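Munteanu Residents' Forum
Shared Facilities > Laundry and Storage
Topic: Baskets for the shared shelving, second proposal

Posted by L_Tudose
28 August 2018

Dear residents,

Further to the discussion in July, the house office has been asked to settle on one type of basket for the shared shelving on the ground floor. The present mixture of cardboard boxes and carrier bags makes the shelves difficult to clean, and items are regularly reported as missing when they have only been moved.

The office proposes an open grey plastic basket, rectangular, with perforated sides and a cut-out handle in each of the two long sides. Each flat would receive one basket, to be labelled with the flat number.
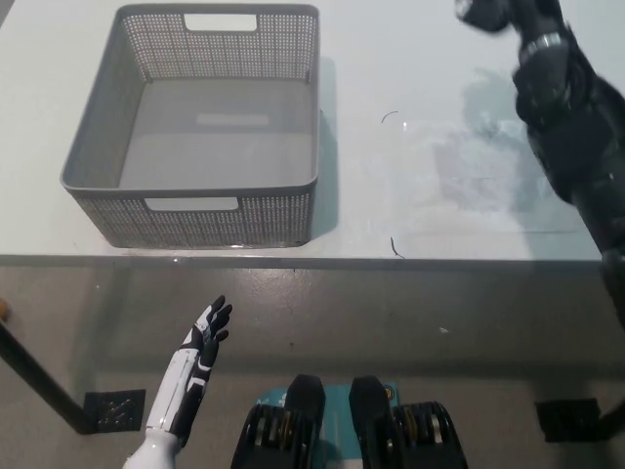
Residents who wish to keep a second basket on the shelves should apply in writing. Anything left outside a labelled basket would be taken to the office and held there for 5 days.

Laurențiu Tudose
House Office

Reply from flat_193
I support the proposal in general. My one reservation concerns the open sides. Small articles such as pegs and sewing things may fall through, and I would ask whether a solid box was considered.

Reply from Mitaner
I must disagree with the previous contributor. Solid boxes were used in my former building and damp cloths were forgotten in them for weeks. Perforated sides let the air through, and one can see from the doorway whether a basket is in use. Pegs may be kept in a bag inside the basket.

Reply from flat_193
With respect, a bag inside a basket is the very arrangement we are trying to leave behind.

Reply from Umasora
May I raise the matter of lids? The shelves stand beneath the window and collect a good deal of dust. An open basket will need to be emptied and wiped regularly, and the proposal does not state who is to do this.

Reply from L_Tudose
Each household would be responsible for its own basket. Warm water and washing-up liquid are sufficient. The office considered lidded boxes and decided against them, as the lids were constantly mislaid during the trial on the second floor. Pegs may continue to be kept in the tin by the sink.

Reply from flat_193
Thank you. I withdraw my objection as regards pegs. I maintain it as regards sewing things.

Reply from Tumance
Will the labels be tied to the handle or stuck on? Stuck labels came off the old boxes within a month.

Reply from L_Tudose
Tied. Residents may collect string from the office.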